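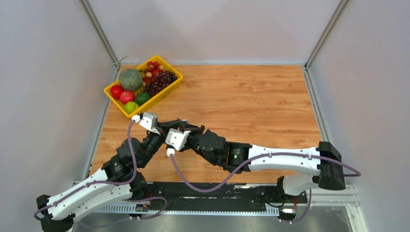

Kits & Tabletop Arms

Is the Jonditz two-arm kit worth it for sorting fruit?

Tamer Sayegh
I've had my eye on the Jonditz kit since May — two white arms on one rail, purple cables, 3,666 all in. I want it to pick limes and apples out of a tray for my little produce stand demo. My worry is grapes. Has anybody run it on soft stuff? And do the cables get in the way?

Suha Khasawneh
I own one and I love it! Limes and apples are easy once you slow the wrists down. Grapes by the bunch, hmm, mine squashed plenty before I stuck foam pads on the grippers (the Kisumeck ones, 2 to a pack). A big melon I wouldn't even try with one arm. The purple cable does droop onto the table when an arm reaches out, so I clipped mine along the long link and left a little slack at the wrist. Also get a tray with low sides if you can, or the grippers have to come in from straight above.

Jihad Awwad
too pricey imo. Warow sells a single arm for 333 and you can just buy another one later

Tamer Sayegh
Thanks Suha, ordering the pads first — will report back on the grapes.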